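How do you store small packs of tissues so they don't take over the room?
Print | E-mail

I buy soft packs of tissues in plastic wrap when they're on sale and keep them in a green plastic shopping basket with mesh sides. It holds my current supply, but the packs slide around and some end up flat underneath the others. Our desk is already full of chargers and bottles, so there is no space up there. Is there a better container, or a better way to load this one?

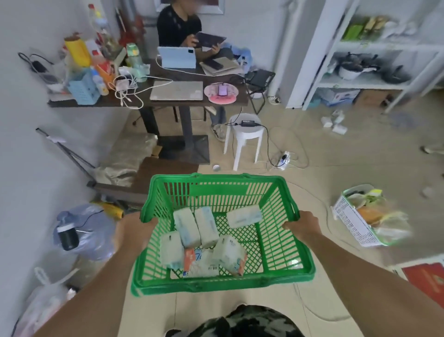 mandier_flat3
Keep the basket. Soft packs get crushed in a drawer, and a lidded box is a pain when you want one in a hurry. Stand them all on the short end with the opening side up, like files. Put the thicker ones at the ends and the half-used ones in the middle. I have a Fetico crate with 8 packs in it and they hold each other up. If yours still lean, fold a hand towel and push it into the gap.

Check that nothing on the bottom of the basket is rough. Mesh can have little plastic burrs that tear the wrap. A piece of cardboard cut to fit takes care of it.

hasadholm788
just buy fewer

Kneževič_K
I'd split them up. Leave 2 in the room where people use them and put the rest on a closet shelf. Ours go above the coats, still in the basket. Don't keep them under the bathroom sink. I lost a whole batch that way in March when the trap leaked, and the plastic wrap did not help once the packs had been opened.

For the desk, a cable box on the floor will free up more space than moving the tissues will. After that you could fit one pack by the bottles.

Related
Best way to label pantry baskets
Getting sticker glue off plastic
Cable box or cable clips?
How to fold towels for a narrow shelf
Where do you keep spare paper goods?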